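Step 4: Fixing the rain gauge and starting your record

I read my gauge at 9 every morning, and once it's set up the whole job is over before the kettle boils. Marama Tomoana got me going when I moved to Lockyer, and I've stuck to her way ever since (bar the clipboard).

1. Pick a spot well away from walls, fences and trees. My first one was under the gutter, and my totals were wonderful!
2. Knock the Ferura post in and check it with a spirit level on two sides.
3. Slide the Illo funnel on until it clicks, then tighten all four screws by hand.
4. Run the sensor lead down the outside of the post, with a small loop left at the top.

Caution: don't use a screwdriver on those screws. The collar cracks. 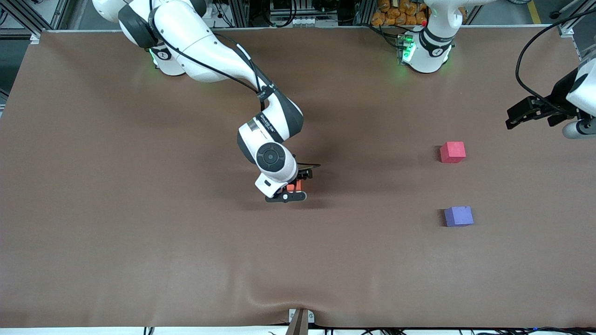 Wind is the big thief of rainfall, so keep the rim low and level and don't be tempted by a taller post. As for the lead, I like it loose, much like the black cable looping down the outside of that white arm, and I tie mine in four places. Pull it tight and it'll tug at the plug every time it blows.

5. Switch on the Sotau display and type in your station number. Mine's 634.
6. Tip in a little water and wait for the reading to change.

Note: clear the test reading before you send anything to Maxine Te Moana, or October will start with a shower that never fell.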